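Clekdale Reading Project
Progress report, April 14, 2022
Prepared by Svend Þrastardóttir for Þórarinn Hedegaard, Hauksdóttir Fund

Dear Þórarinn,

What a spring it has been! When we wrote our first report we had a lease, a pile of donated boxes and a lot of hope. Since then the lending room on Prindgate has opened its doors five afternoons a week, and families have borrowed 3,296 books. Picture books go out fastest, with anything involving horses close behind.

We now have 769 registered borrowers, and 60 of them are adults who joined through the evening English classes. That group was a small line in our original plan, and it has grown into one of the liveliest parts of the project. They asked for easy-to-read crime novels, so we bought two shelves of them – they are hardly ever in.

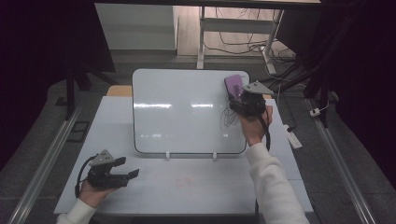 The evening classes will keep running through the summer at the learners' own request. We had planned a break in July, but both teachers are happy to stay on, and the rent is already covered. The beginners are working on letters and phone calls, and the higher group has started reading short stories aloud to each other.

The Astcombe book van has been harder going. The heater failed in January and we lost nearly three weeks of visits while we waited for a part. It is back on its full route now, with a new stop outside the health center that we should have added long ago. Parents wait there anyway, and the kids climb in happily.

On money, we are slightly under budget for books and over on van repairs. We would like to move $600 from the first line to the second, and need your approval by the end of the month. The updated budget sheet is attached.

Next up is the summer reading club, with sign-up cards going to all four primary schools in May. We are also looking for a second-hand book return box that can stand outside in the rain. Our next report will reach you in September, and you are very welcome to visit before then. Come on a class evening if you can – there is usually cake.

Warm regards,
Svend Þrastardóttir
Project Manager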